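Vokville Gripper Challenge

The Vokville Gripper Challenge is a yearly student project and competition in which school teams use hand-held gripper tools to record everyday handling tasks. It is run by the Vokville Robotics Club and is open to teams from Vokville, Patmont and Wiltport. Each team has up to 4 members.

History

The challenge was started by Rhonda Girard, a design and technology teacher at Campbell School, as a summer project for her robotics class. In its first year 11 pupils took part, all from Campbell. Patmont joined the following year and Wiltport soon after. The rules now in use were adopted on 23 June 2023 and first applied at the July meeting.

Format

Teams work at home or in a classroom, on whatever surface they have. A task set consists of ordinary goods, most often packaged food, which must be picked up, turned and put down in a named place. Wrapped bread, snack pouches and open cardboard boxes are common choices. Play mats and other patterned surfaces are allowed, and earn the same marks as a plain table.

The tool has two fingers on hinged linkages. Narrow or tapered packages are usually gripped at the stem or neck, with the wider end left free. Soft pouches are treated as a separate class under the rules.
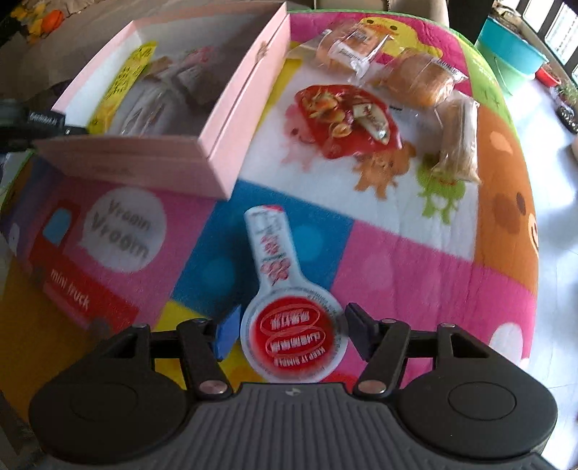

Scoring

Each entry is marked out of 100. Marks are given for a steady grip, for clean placing and for the written log, which must list every item used. Dropped items lose marks but do not end a run. A team may submit no more than 700 recordings in one season, a limit brought in after complaints about marking time.

Ties are settled by a live round held at Campbell School, with items chosen by the judges.

See also

Campbell School
Patmont Science Fair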